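December, a bit before 4 pm, bench notes

Spent most of the afternoon sorting out what stays on the two beige tables and what goes back in the Clatmont boxes. I'd pushed them end to end again (the seam still catches things if you slide them, so lift!). The pink bowl is my favorite thing in the kit right now. Matte, round, no pattern, and it sits nicely on the pale top. I want it kept as the standard bowl for the whole Ververidis set.
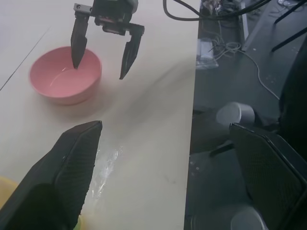 Pink bowl, with the crumpled clear film.

Alper Bayram wants the film listed as its own item, and I've come around to that. It went in the sheet as number 657, right after the tape rolls. The full list is at 1,314 lines now, which is silly, and I'm sure over 5 of them are the same sponge under different names. Alper, if you read this, please merge them before you add any more!

Then the soft toys. I like the yellow cube one with the face, and the brown bear head is good too, nice and flat, so it stays put wherever you drop it. 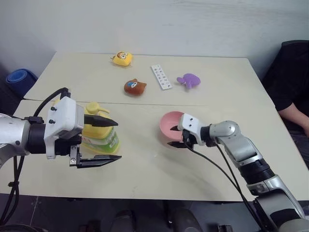 The purple one I can't make up my mind about. Fish? Star? The old Rirness sheet has it under 591 as "purple plush" and I've left it that way. Bottle with the yellow pour cap is a keeper. Still to do: a label for the bowl, and ask Brondorport if they want their spare bin back.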